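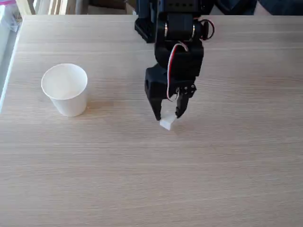
*Fig. 1: Pale tabletop, fine grain running left to right.*

# Who buys second-hand tables in Tamville?

Wissam Hattar, Jan 3, 2022

I got into this topic by needing a desk. When I moved into my flat in October I had a mattress, a kettle and a lamp, and everything else came from strangers on the internet. After a week of scrolling I knew far too much about the local trade in used tables, so when we were told to pick a subject for the consumer project I'd more or less done the first bit already!

## What I did

I went through the listings on Nelura, the site most students here seem to use, and copied every table and desk into a spreadsheet. I ended up with 529 adverts once I'd taken out the repeats (people post the same table again when it doesn't sell, usually with a sadder title). For each one I wrote down the asking price, the size if it was given, what the seller said it was made of, and whether they'd deliver.

Then I made a short survey and put it on the course page and on the noticeboard at Economou, the café by the bus station. I got 116 answers. Most were from students, so please don't read this as what the whole town thinks.

## Materials

This was the messiest column by far. Sellers write "wood" for nearly everything. Some mean solid wood, some mean a thin layer of real wood over board, and some mean a printed pattern, and from a small phone photo I couldn't tell which was which. I tried sorting them by price and gave up, as one man wanted more for a chipped board desk than his neighbour did for an old oak one.

In the end I made three groups: seller says solid, seller says something else, and seller doesn't say. The last was the biggest. I'd like to have gone to look at some of them in person, but I don't drive and Tamville is all hills.

Pale tops were everywhere, dark ones much less so. In the survey people said pale colours make a small room feel bigger, and a few said dark ones show the dust. I have a dark one and can confirm the dust.

## Delivery

I'd expected price to be what decided things. It came up a lot, but getting the thing home came up more. People turned down cheap tables they liked because they had no car and no friend with a van. Tidow, the furniture charity, will bring larger items round for a fee, and several people said they went there for that alone, even though the choice is smaller.

One answer I keep going back to was from someone who carried a table home upside down on her head, in the rain — her housemate walked in front shouting directions.

## Things I'd change

I asked "how much would you pay for a table?" without saying what sort, so the answers range from a fiver to 1,000 pounds and I couldn't do much with them. I'd also split desks from dining tables from the start. Going back through the spreadsheet to do it afterwards took me a whole evening, and there are still some rows marked "??".

The full spreadsheet and the survey questions are in the shared folder.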